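About Pakesier

Pakesier tests robot grippers for people who are about to buy one and would like a second opinion from somebody who isn't selling it. Fidel Urrutia and Bayu Mandagi started the company after a trade show in Udine, where every gripper on display picked up the same foam cube and did it beautifully. Neither of them has ever met a customer who needed a foam cube moved.

So we use a toy kitchen. It has knobs, handles, lids and a microwave door, and it was designed for users with poor coordination and strong opinions, a fair summary of most arms on their first morning with us. 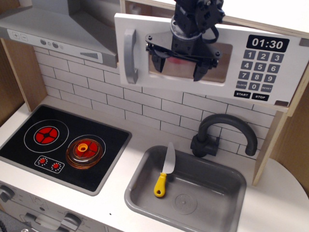
Each gripper gets 158 attempts at the same set of chores, on the same arm, with the same controller. We log all of them, including the embarrassing ones — especially those, Bayu would say. Our archive holds over 3104 runs, and makers who ask us to lose a few are sent a copy instead.

The reports are short and come with raw video. We take no commission. Visits are welcome except in August, when Fidel recalibrates everything and is best left alone.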